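3.2 Finger comparison on soft items

The second set of trials compared two finger shapes on the same hand-held gripper body. The Vimel fingers are flat and solid. The Testa fingers are yellow, with a long slot cut through each one, and they taper towards the tip. All trials in this section were carried out in a bedroom at the Girkgate flat, in daylight, with clothing as the test material. Wayne Bainbridge fitted the fingers and checked the screws before each block of trials.

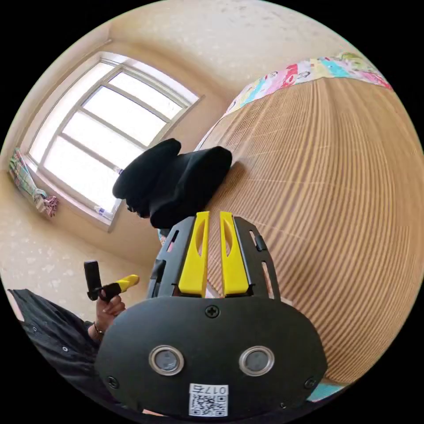 Figure 4. Testa fingers with nothing held between them, near a soft black item. A second gripper is held at lower left.

We recorded 344 grasps, of which 159 used the Testa fingers. A grasp was scored as good if the item stayed in the jaws for 6 s after lifting. Dark clothing gave the most trouble in labelling, as its folds were hard to tell apart in the wide-angle view. Two people scored every clip separately, and clips on which they disagreed were left out of the comparison.

The striped mat was kept on the bed throughout. Its ribbed weave gave the fingertips more drag than the bare sheet used in our February pilot, and scores from the two surfaces should not be pooled.

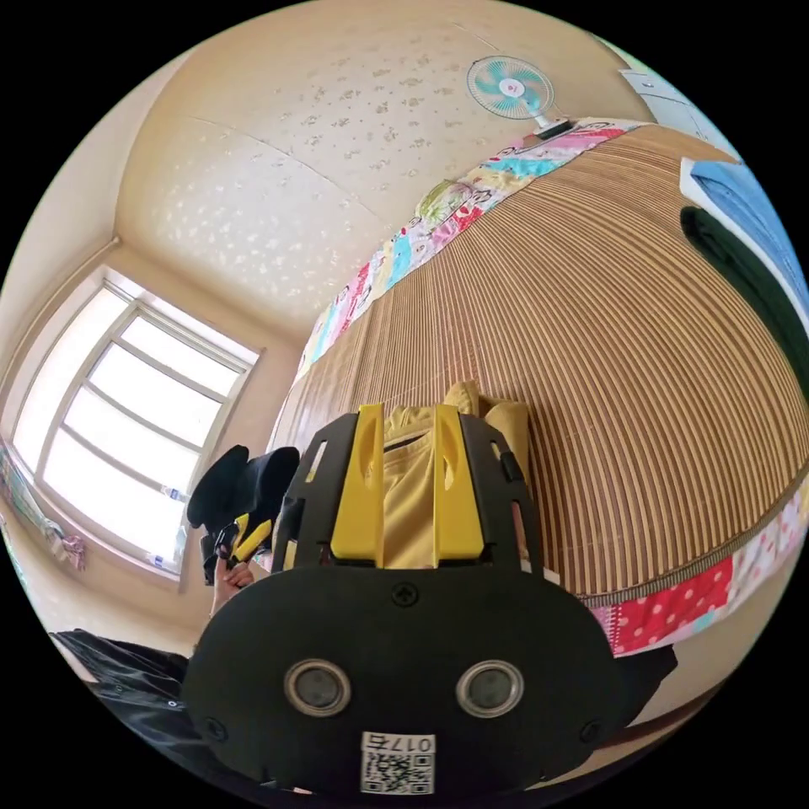

Figure 5. Yellow fingers at a folded mustard-yellow fabric item, with the bed and window behind.

Thick folds were easier to pick up with the Testa fingers than with the Vimel pair. On thin cloth we found no clear difference. Position tracks were computed afterwards in Stakora with the default settings, and tracks that broke during a lift were run again by hand.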